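Why Things Come in Packages
By Mireille Hamdan

Look around a kitchen or a bedroom and you will find boxes, bags, jars, tubs and packets. Most of them were made to be opened once or twice. People still spend a lot of time planning them.

What is a package for?

A package has a few jobs. It keeps things together, so that 30 crayons do not roll around the store. It protects what is inside from dirt, damp and knocks. It also carries words and numbers that tell you what you bought.

Long ago, people carried goods in baskets, clay pots, leather bags and wooden barrels. A shopkeeper would scoop out flour or beans and weigh them for each customer. If you wanted sugar in the town of Wilbridge when my great-grandmother lived there, you got it in a twist of blue paper.

What are packages made of?

Cardboard is made from wood fibers. The wood is turned into a wet mush called pulp, then pressed flat and dried. A folded crease makes cardboard bend in a straight line. Corners are often the strongest part of a box, and you can test this by pressing on the corner of an empty one and then on the middle of a side.

Plastic can be clear, so you can see the contents without opening it. It also keeps out water. Paper is light and easy to tear, and that makes it useful for small amounts.

Packages inside packages

Many things are packed more than once. A big box may hold a smaller container, and there may be little packets too. Each layer does a different job.

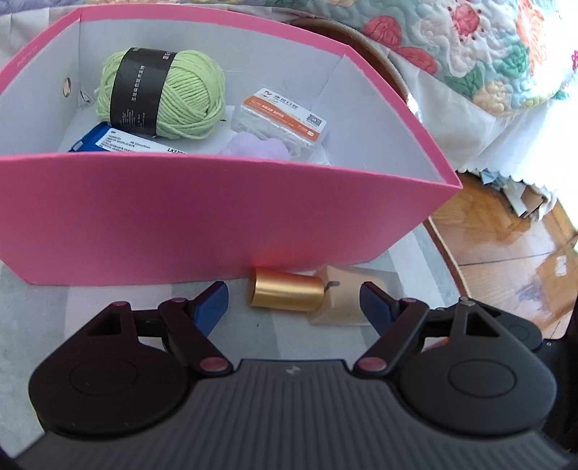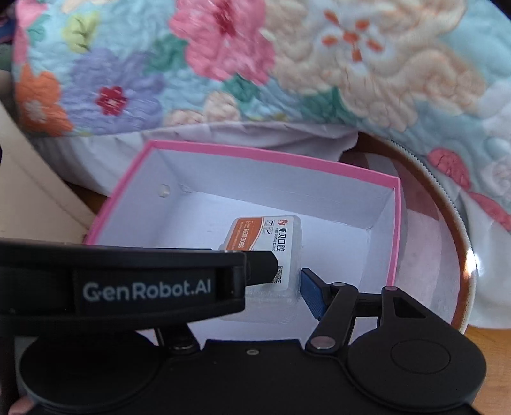 A pink box with a white inside, and a small clear container in it with a label card.

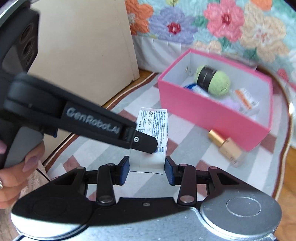
Reading a label

Labels hold a lot of information in a small space. Food labels list the ingredients, starting with the one there is most of. Many labels have a date. On food, "use by" is about safety and "best before" is about taste and freshness.

The black and white stripes are called a barcode. A scanner shines light on them. The white gaps bounce back more light than the black bars, and the scanner turns the pattern into a number. The store's computer looks up the number and finds the price.

Some labels are printed in two or more languages, so the same package can be sold in different countries.

What happens afterward?

Clean cardboard can be recycled into new cardboard. The fibers get shorter each time, so new wood fiber is often mixed in. Plastic is harder to recycle because there are many kinds, and they have to be sorted first. Ask an adult which kinds your town collects.

Try it yourself

1. Find 3 empty packages at home. Ask before you take them.
2. Write down what each one is made of.
3. Carefully open out a cardboard box until it lies flat. Look for the tabs that were glued.
4. Fold it up again with the printed side facing in.

Words to know

Pulp: wet, mashed-up wood fibers used to make paper and cardboard.
Crease: a line where something has been folded.
Barcode: a pattern of bars that stands for a number.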